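Seife, Schaum und Spender — eine kleine Galerie der Dinge am Waschbecken

Wer in ein neues Büro zieht, bekommt einen Schlüssel, ein WLAN-Passwort und die Frage gestellt, welche Seife denn gewünscht sei. Bei uns in der Umari-Etage hat diese Frage länger gedauert als die Suche nach den Schreibtischen. Am Ende lagen 422 Nachrichten im Gruppenchat, von denen 15 mit Seife zu tun hatten. Der Rest war Grundsätzliches.

Ich habe mir deshalb erlaubt, dem Gegenstand eine Seite zu widmen, und zwar dem Pumpspender. Man drückt ihn mehrmals am Tag und schaut ihn dabei nie an. Das ist schade, denn er hat einen erstaunlich eleganten Hals. Ebbe Holmgren findet das übertrieben, hat aber die Seife von Quintela vorgeschlagen, die nach nassem Farn riecht, und ist damit aus der Geschmacksdebatte ausgeschieden.

Bei den Pumpköpfen gibt es zwei Lager. Die einen schwören auf den breiten Schaumkopf, der aus wenig Seife viel Luft macht und sich dafür bewundern lässt. Die anderen, zu denen ich gehöre, wollen einen schmalen Auslauf, der nach vorn zeigt und hält, was er verspricht: einen Klecks, in die Hand, fertig. In der Theorie jedenfalls. In der Praxis trocknet vorn ein Pfropfen ein, und der nächste Klecks nimmt den Weg über den Ärmel.

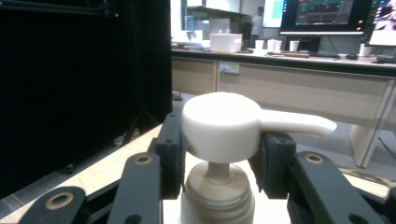
Weiß auf Creme ist übrigens die Farbkombination, auf die sich alle einigen können, weil sie niemandem auffällt. Der Kopf rund und glatt, die Tülle lang und nach vorn hin schmaler, darunter der geriffelte Schraubkragen. Die Riffelung hat man ihm wohl gegeben, damit man ihn mit seifigen Händen aufdrehen kann. Ich habe es oft versucht. Mit seifigen Händen geht es trotzdem nicht.

Der Nachfüllbeutel
700 Milliliter, steht drauf. In die Flasche passt davon ein guter Teil, der Rest passt auf die Arbeitsplatte. Slamet Chin gießt grundsätzlich ohne Trichter und nennt das Augenmaß. Seit Oktober besitzen wir einen Trichter.

Das Steigrohr
Das unterschätzte Bauteil. Immer einen Fingerbreit zu kurz, sodass am Boden jeder Flasche ein Rest bleibt, an den man nur kopfüber herankommt. Bei Wirasus ist es schräg angeschnitten und leicht gebogen, was den Rest von einer Ecke in die andere verlegt.

Die Verriegelung
Eine Vierteldrehung, und der Kopf bleibt unten. Sehr nützlich im Koffer, vorausgesetzt, man merkt sich die Richtung. Ich merke sie mir nicht. Mein Kulturbeutel riecht seit einer Dienstreise nach Mandel, und das wird sich in diesem Leben wohl nicht mehr ändern.

Das Stück Seife
Der Vollständigkeit halber. Hat keine Pumpe, keine Feder und kein Steigrohr und funktioniert. Liegt dafür in einer Schale von Tusisby, die aussieht wie ein kleiner Sumpf. Ebbe nennt das Patina.

Die Feder
Kommt nur zum Vorschein, wenn man den Kopf zerlegt, und das sollte man nicht tun, wenn man ihn danach noch braucht. Meine ist hinter die Heizung gesprungen. Slamet wollte sie mit einem Lineal herausangeln, jetzt liegt dort auch das Lineal.

Was die große Frage angeht: Bestellt wurde am Ende ein Kanister mit 800 Millilitern mehr, als ins Regal passte, ohne Farn und ohne Mandel. Er heißt »sensitiv« und riecht nach gar nichts, worüber im Chat bereits die ersten Beschwerden eingegangen sind.

Wer zu Hause einen Spender hat, der geradeaus spendet, darf sich gern melden. Fabrikat und Anleitung zum Aufdrehen bitte gleich mitschicken.

Stand der Galerie: 6. Mai 2018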